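Lenthorpe is a town I had only ever changed trains in, so when the October open weekend at the Brisska pottery works came up I booked a place straight away. The tour was meant to last 90 minutes. I came home nearly four hours later with clay on my shoes and a bag of seconds!

You start in the slip house, where the liquid clay is mixed and sieved before it goes anywhere near a mould. It smells like a riverbank after rain. Our guide let us stir a bucket of the stuff, and it is far heavier than it looks — my arm was aching after a few turns. From there you go up an iron staircase to the casting room, long and low, with plaster moulds on every shelf and windows all down the north side. I could have stayed there all day.

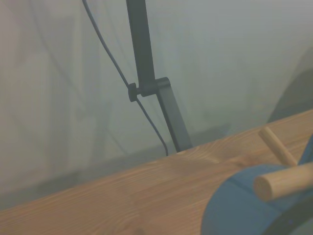

Imogen Palaniappan

The handles were my favourite part. I had always assumed they came out of the mould with the rest of the cup, and at some factories they do, but at Brisska they are cast separately and stuck on with a dab of slip. We all had a try. Mine went on at a slant and sagged before I had even put the cup down, while the woman next to me got hers dead straight first time (she swore she had never done it before, and I'm still not sure I believe her).

After that came the kilns. There are 2 in daily use, and an old bottle oven out in the yard that you can walk right inside and look up through to the sky. Everything is fired twice, once before the glaze and once after, and the cups shrink a surprising amount on the way. They had a raw one and a finished one side by side on a shelf and I would have sworn they were different sizes from the catalogue.

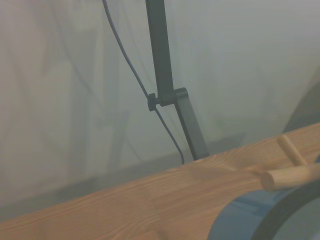

Issue 22

The glazing shop is noisier and a good deal more cheerful, with the radio going and splashes up the walls. Bikside, the range they are best known for, is still dipped by hand, and watching it done is mesmerising: in, a twist of the wrist, out, a little shake, on to the board.
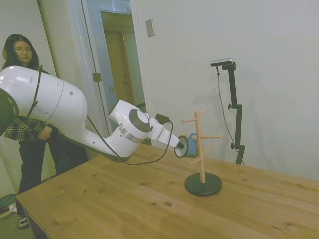
Then it was down to the shop and the tea room, in that order, which was bad for my purse. Go early if you want a decent choice of seconds. The scones are enormous, the car park is tiny, and the walk from Lenthorpe station is flat all the way along the canal.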